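Skellamow Home Forum > Laundry and Closets > Folding shorts: halves or thirds?

pegboard_13
OK, settle something for me. I've always folded shorts in half once, leg over leg, then stacked them. My sister-in-law over in Grurkbridge does halves and then folds again into a little square, and she says my way wastes half the drawer. Drawer is a Caltwood, the shallow kind, 4 inches of usable height. Who's right?

lintcatcher
Your sister-in-law, sorry! Leg over leg, smooth it, then bring the waistband down. Squares stand up on their edge in a shallow drawer and you can see every pair.

mudroomQ
Disagree. Squares are fine for thin cotton but anything with flap pockets turns into a brick. I leave mine long and lay them flat on a shelf.

pegboard_13
Mine nearly all have pockets, so that's the worry.

chu_and_socks
I'm with the squares, pockets and all. Did a pile on the big table Wednesday night, gray and green and the navy stuff over on the right. Green ones are the ones to look at.

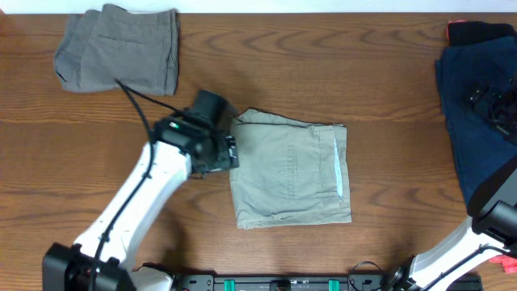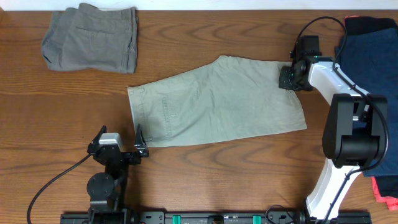
Green folded up square in the first, laid out longer in the second. Gray stays upper left in both.

mudroomQ
See, look at the gray in the first one. Rumpled edges. That would drive me up the wall.

chu_and_socks
It's laundry, not origami lol. They go in a drawer. And the green looks fine to me, a few wrinkles up where it turns over, that's all.

lintcatcher
Love that table, the grain is gorgeous. Also I'd tuck that bit of white pocket lining back in on the green before it goes anywhere. I run a flat hand down the side seam first and push the pocket bags in, takes a second, and then they don't make a lump.

mudroomQ
Fine, the pocket tip is good. I still say long for anything heavy. Jeans in squares are a crime.

chu_and_socks
Jeans I do in thirds, we agree on something!

pegboard_13
Tried the squares tonight. Got 10 pairs in the drawer standing up, but the cargo ones stick up and catch when I close it. So those are going on the shelf, mudroomQ style, and the rest stay square. Not telling my sister-in-law.

lintcatcher
Try turning the cargo ones so the pocket flap faces in before the last fold. Mine clear the drawer that way, just barely.

pegboard_13
Will try it on the next load.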